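So I finally got both hand grippers on the same job, and wow, they are not the same tool at all! I'd been using the Jelto for most of October and figured the Ollano would feel like a lighter copy of it. Nope.

The Jelto opens to 80 mm, the Ollano to 88, and you'd think 8 mm is nothing until you try to pinch the edge of a sweater (the sleeves are the worst). With the Jelto I kept coming in crooked and shoving the cloth along. The Ollano goes in cleaner, but its trigger is stiff and my thumb was done after 7 folds. Kálmán Szalai told me to swap the spring, and he was right, much nicer now.

Fingertips matter more than I expected too. The hard pads slid right off thin cotton, so I put the soft rubber ones back on and left them there.

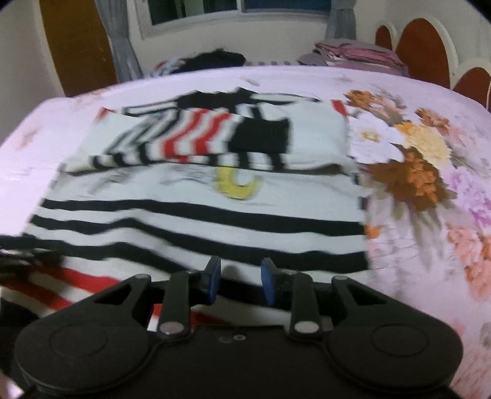 Page last changed: October, 9:40 pm

Blue pads on, striped shirts next. The one with the yellow moon is my favorite test piece, big and flat with lots of edge to grab. I have 308 clips saved so far and the fast ones are pretty smeary, so I'm going to slow my hands down and try a shorter shutter before I touch the other settings. Towels after that, and then I want to see how the Jelto does with the new spring!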